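4.2 What the walls told us

I should say up front that I never meant to write about paint. The Sarnholm study was supposed to be about how people use shared workrooms over a long stretch of time, and I had planned on diaries, interviews and a bit of sitting quietly in corners. But Lihua Han, who did most of the early visits with me, kept coming back with notes about the walls, and after a while I gave in and started reading them properly.

We ended up with 2,341 wall records from the rooms at Bristow and Fothergill. I threw out the ones where we couldn't agree on what counted as a mark and what counted as a shadow, and that left 2,255 for the analysis (the coding sheet is in the appendix, along with my grumbling about it). Each record covers one stretch of wall, coded for height, direction and type of wear. So-ying Su coded the lot a second time without seeing my codes, and I owe her a very nice lunch.
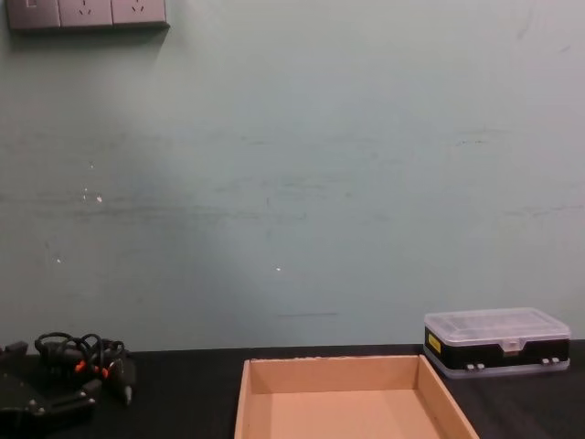 Wear at furniture height was the type we argued over most. My first guess was that chairs did all of it, and Weidong Hao thought it was tables being shoved back after meetings. The trouble is that a finished mark doesn't tell you which. Take the wall in Figure 3a, where a wide band of greyish scuffs runs right across the middle, well under the sockets, with a few tiny chips showing white under the blue-green. You could write a chair story or a table story for that band and neither would be silly! So we stopped coding for cause altogether and coded only for shape -- band, streak, chip or smudge -- and our agreement got a lot better once we did.

The interviews helped more than I expected here. People don't notice wear building up, but they have firm views on when it has gone too far, and those views have very little to do with how much of it there is. Small chips bothered people far more than broad scuffing did. One woman at Fothergill told me a scuffed wall looks "busy" and a chipped one looks "let go", and I have been borrowing her words ever since. Eamon Dolan pointed out that chips are also what people pick at while they're on the phone, so there may be a bit of guilt mixed in.

Then there was the repainting. Bristow did its rooms in November, partway through our second round, and for a few weeks I was quite cross about it. Ximeng Ding talked me around.
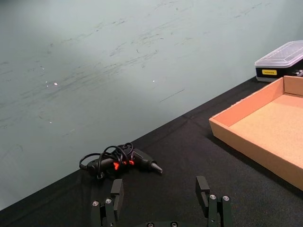 Her argument was that a fresh coat gave us a clean start date, something we'd never had at Fothergill, where nobody could say when the walls were last done. She was right, and I've since gone back through my notes and taken out the sulky bits. We logged the repainted rooms in Bustora every 300 hours of booked use. The first marks we recorded were mostly short streaks, and the bands came later, as the streaks ran into each other.

I'd be careful about pushing this too far. Booked hours aren't the same as hours with people in the room, and both sites had bookings that went unused. Section 4.3 looks at how we tried to correct for that using the door logs.

Figure 3. Painted walls above work surfaces: (a) first view; (b) second view.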